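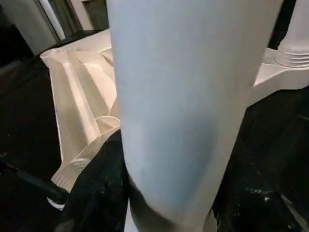

Ticket 769, Wina cell, grip on poles. Opened because the hold rule from September got read three different ways and we can't sign off on the fabric frame task like that. Rule says "no hard parts inside the keep-out while closing on a pole." Ok, but what is a hard part. Finger is up against the side of the cylinder, ribbed white molding is right behind it, and on the other side there's the ringed post coming up off the ledge. All of that is close. By the strict reading every grip on this frame is a violation. By the loose one none are. Need one reading before the end of the week.

Status: open
Priority: medium (asked for high, got medium)
Affects: both arms, frame task only. Other tasks at Forkthorpe not affected as far as I know.

Steps so far

1. Re-read the rule. Twice. Wording is from the Nyanda template, which was written for boxes. Boxes don't have poles.
2. Pulled the force log for the right arm. 4,000 lines, no limit trips. Doesn't tell us if the grip was legal, only that it was gentle.
3. Checked whether config 102 was loaded. It was. Ruled that out.
4. Asked on the Flidwood channel how they read it. Their answer: "contact part and anything bolted to it doesn't count." Like that a lot better than ours.

Anyone running this cell meanwhile: slow speed on all closes near the frame, stay by the stop, log every grip that needs a second try. Don't edit the keep-out box yourself. If you already did put it back and say so here, no one is getting yelled at.
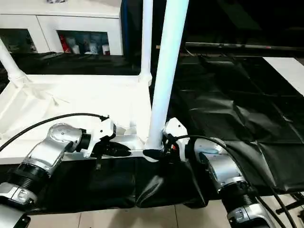
Posted by: cell support, Forkthorpe
Updated: 20th December
Reply to: ticket 769

Second part, two arm rule. Got asked if both arms can be over the table at the same time when only one is doing a grip. Yes. But the idle arm has to be parked or in a declared hold, and "declared" means it's in the task file, not in somebodys head. Right gripper at the base of the pole is the working grip for this step. Left one out over the sheet side has to be listed as hold. I went through the task file and it's not listed as anything. That's a gap on our end, adding it.

Also cables. Rule is slack enough for full wrist travel, no loop below the table edge. Please check this before the run and not after. Check with the wrist at both ends of travel, one end isn't a check.

Open question on cloth: does draped fabric count as part of the frame or as a loose item? Matters a lot. Loose item = lower force cap. Part of the frame = pole cap. My take is it depends where you grab it. Within a finger length of a joint, treat as frame. Anywhere else, loose.
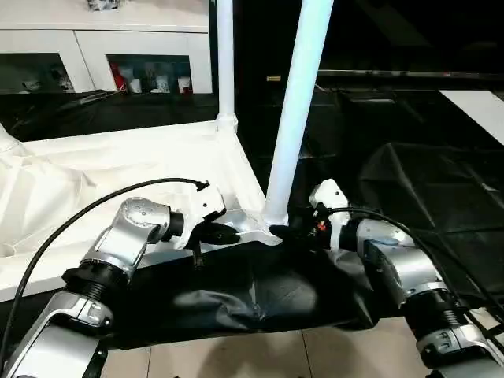
Which also means the operator has to pick the cap before the close and not let the software guess from width. Width guess is bad on cloth, it sees bunched fabric and calls it a solid. Turn auto cap off for this task. Setting is under grip, third page, easy to miss. After you change it, reload the task, it does not take live. I lost most of a morning to that one.

Proposed wording for the rule, please comment:

Contact part plus anything fixed to it is exempt from the keep-out during a close.
Idle arm is parked or in declared hold, written in the task file.
Force cap is picked by hand for fabric. No auto.
If a grip misses 3 times, stop and call it in. No fourth try.

Comment received: last line too strict, slows the run down. Noted. Leaving it in. A miss on thin stuff usually means the approach is off and trying again just drags the material.
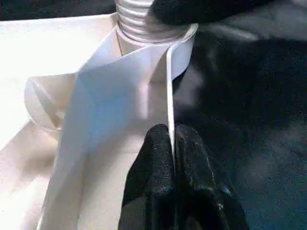 Edge grips, last item and then I'm done with this for today. Cap for these is the low one, no exceptions, even when the edge is close to a joint. So that overrides my finger length thing above for thin edges, will fix the wording. Reason is there's so little between the tips. Look at the white strip pinched there, thin edge going straight down into the gap, and the collar piece around the ribbed part is further up at the other end of it. Pull hard on that and you load whatever the top end is caught on. So close, pause, read force, then move. Pause goes in the task file too.

Also fingers. Pale specks on both, dust or lint or something. Wipe rule is start of every run, dry cloth, no spray. It's on the checklist, please tick it when you do it.

Still to do
- declared hold for left arm, added to file, needs review
- auto cap off, done on Wina, not checked elsewhere
- new wording sent to Flidwood for a read, no answer yet
- Nyanda template, ask if they want the pole text or if we keep it local

Leaving ticket open til the wording comes back.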